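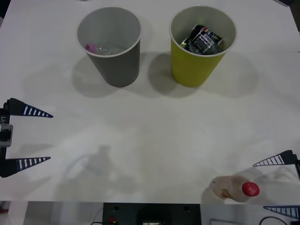 Gray cup for plastic, yellow-green cup for cans.

My desk used to collect empties all week, and by Monday it looked like the back of a snack bar. So I started sorting them into two paper cups, right on the tabletop, and I love it! You need 2 cups in different colors (mine are gray and a yellowy green) and a flat spot to stand them on.

Start with the cans. Rinse them, let them drain upside down, then crush them before they go in. A flat can takes up so little room — you'll be surprised how many squeeze in. Stand the cup up first and press down gently, or the side will split on you (ask me how I know).

Next, the little plastic bottles. Put the caps back on if your pickup allows it. Ours does, but check, the rules change from town to town. 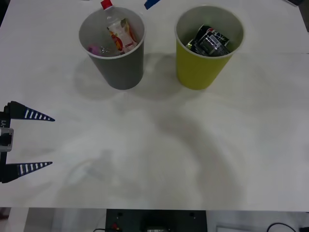

Bottle and wrapper in the gray cup, crushed can next door.

Wrappers are the tricky part. I park mine in the gray cup during the day and pull them out before I empty it, because our recycling truck won't take them. If you'd like a third cup for wrappers, go for it — I ran out of desk.

I empty both cups at 11 every morning into the big bins by the garage. When a cup gets sticky or soft, swap in a fresh one. I bought a sleeve of 100, so I'm set for a good long while!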